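Stone Sealing and Care: Frequently Asked Questions

Answers compiled by Ramil Quiambao, technical desk, Toltent Stone Supplies, Stadcombe. Trade customers should read the product data sheet as well.

Does my stone need sealing?
Drip a little water on a clean, dry area and leave it for ten minutes. If the stone darkens, it is absorbing and will benefit from a sealer. If the water sits on the surface and leaves no mark, sealer will not soak in and will dry as a smear.

What is the difference between Mangubat and Nundideck?
Mangubat is an impregnating sealer for indoor stone. It sits below the surface and does not change the colour. Nundideck is for outdoor paving and deepens the colour slightly. Do not use Nundideck on worktops.

How much will I need?
A 600 ml bottle of Mangubat covers roughly 3 square metres of honed limestone in two coats. Dense granite takes far less. Rough sandstone takes more, and a test patch is the only reliable guide.

How do I apply it?
Wash the stone with a pH-neutral cleaner and let it dry overnight. Apply a thin, even coat with a lint-free cloth. Wipe off all residue before it dries. Leave for 2 hours and repeat. Keep the surface dry until the following morning.

I left the residue on and now there is a haze. What can I do?
Wet a cloth with fresh sealer, rub the hazy area until the film softens, then buff dry at once. Old haze may need a solvent stripper - ask us before buying one.

Will sealing stop etching?
No. Etching is acid attack on the stone itself. Lemon juice, vinegar and most limescale removers will dull polished marble, limestone and calcite onyx whether sealed or not. Light etching can be repolished by hand with 3000 grit paper and polishing powder. Deeper marks need a machine.

Can I seal polished onyx?
Usually there is little point, as a good polish leaves few open pores. Do the water test first, paying attention to the veins, where absorption can differ from the paler areas. If you do seal, use one coat and buff it until no streaks show against the light.
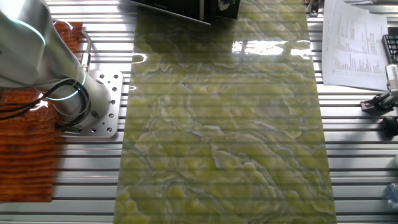
How often should I reseal?
Repeat the water test once a year on worktops and every two years on walls. Reseal when it fails.

Can I return an opened bottle?
No. Unopened bottles can be returned with the receipt. We also sell a 200 ml size for testing.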